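4.2 Fehlerfall: Greifversuche auf der Tischplatte

Von den 100 Wiederholungen der Aufgabe »Papier falten und in die Box legen« brach die auf Trarkix trainierte Strategie 60 vorzeitig ab. Das allein wäre zu verschmerzen gewesen. Unangenehmer war die Art des Scheiterns: Der Greifer fuhr mit bemerkenswerter Zuversicht auf helle Stellen der Tischplatte zu, schloss die Finger über blankem Stein und meldete den Griff als erfolgreich. In vier Fällen drückte er dabei so beharrlich nach, dass die Kraftbegrenzung des Gridard-Handgelenks auslöste – die einzige Komponente, die an diesem Nachmittag zuverlässig arbeitete.

Die Ursache vermuten wir in den Demonstrationen aus dem Teildatensatz Skisulbridge. Abbildung 4 zeigt eine davon: Beide Hände falten ein kleines weißes Blatt über der schwarzen Box, zwei weitere liegen rechts daneben auf poliertem Marmor. Neben dem unteren Blatt spiegeln sich zwei schmale Lichtstreifen im Stein. Für einen Menschen ist die Verwechslung schwer vorstellbar, für unseren Segmentierer war sie offenbar naheliegend. 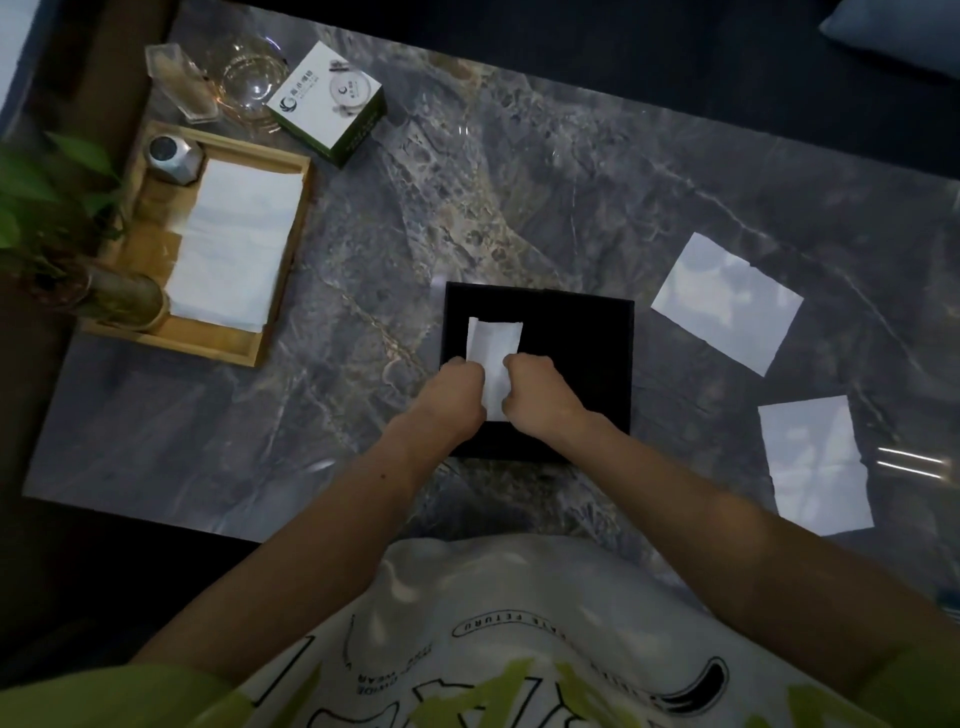

Abbildung 4: Demonstration der Faltaufgabe aus der Kopfperspektive. Rechts neben der Box zwei weiße Blätter, am unteren davon Reflexe auf der Tischplatte.

4.3 Gegenmaßnahmen

Als erste Abhilfe verlangten wir vor jedem Schließen der Finger eine Tiefenschätzung. Sie erwies sich als wenig hilfreich, da ein flach liegendes Blatt sich in der Höhe kaum vom Marmor abhebt und der Sensor auf glänzendem Stein ohnehin eigene Ansichten vertritt. Wir werten deshalb zusätzlich den Motorstrom beim Anheben aus und sperren die Erfolgsmeldung, solange er dem Leerhub gleicht. Der Roboter greift seither weiterhin gelegentlich nach Licht, behauptet aber nicht mehr, es zu halten.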